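Search this site
Go

Ivex open day, Saturday - quick notes before I forget

Got to Prornisitz late, bus was no help. Signed in at the desk, sticker badge, coffee from a machine that wanted exact change. Main reason for going: the Paster, Ivex's hand-held gripper kit. You hold it, you do the job, the job gets recorded, and that's what you train your robot arm on. We've been putting off buying for months.

Gifty Quaye took our group round. 7 of us, mostly small labs plus one man from a hotel laundry who asked the best questions all day.

The talk first. Slides, too many. Price is 800 for one unit with charger and strap, 109 a month for the software on top. Worku does the servicing, turnaround not given even when pressed. Battery good for 88 minutes, they say. Didn't get to test that.

Then upstairs to the working floor

Much better. Long open room, strip lights, things on every table. One chap in a white VR headset the whole time we were there. The bit I wanted was the bed corner - cloth handling, the stuff our own arm is hopeless at. Proper full size bed, padded headboard, crumpled clothes to work on. 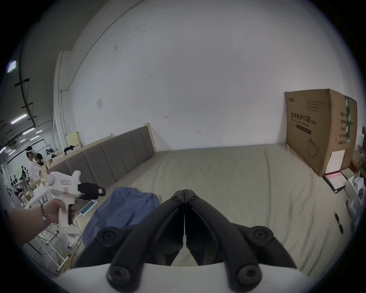

Same corner, different sheet:
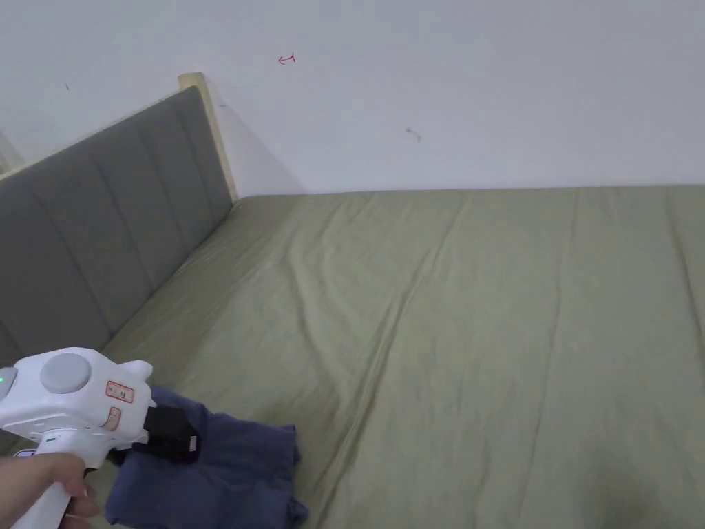
Having a go

They let us try, one at a time. Pistol-type handle, comfy enough, bit front heavy after a while. My first go at picking up a sleeve was awful. Third was fine. You have to slow right down and stop twisting your wrist, which is harder than it sounds when people are watching you. Strap needs doing up tighter than you'd think.

Laundry man wanted to know about wet towels. Answer was "not yet". Fair enough.

I asked Zdislava Hájek, who runs the recording side, how much of what they collect gets thrown out. She said more than they'd like, mostly folding, mostly new starters rushing. Also said change your sheets and clothes often or the robot only learns the one bed. Wrote that down twice.

Moans: the manual is a PDF with half the pages still in draft. No left handed advice at all. Jaws are a spare part but no price for them yet, Gifty is going to email.

Will we buy? One unit on trial I think, if they'll knock off the first month. Have asked. Next open day is November, sign up erly as the afternoon slots had gone when I booked.

14 shares | 3 comments
Contact | Copyright | Back to top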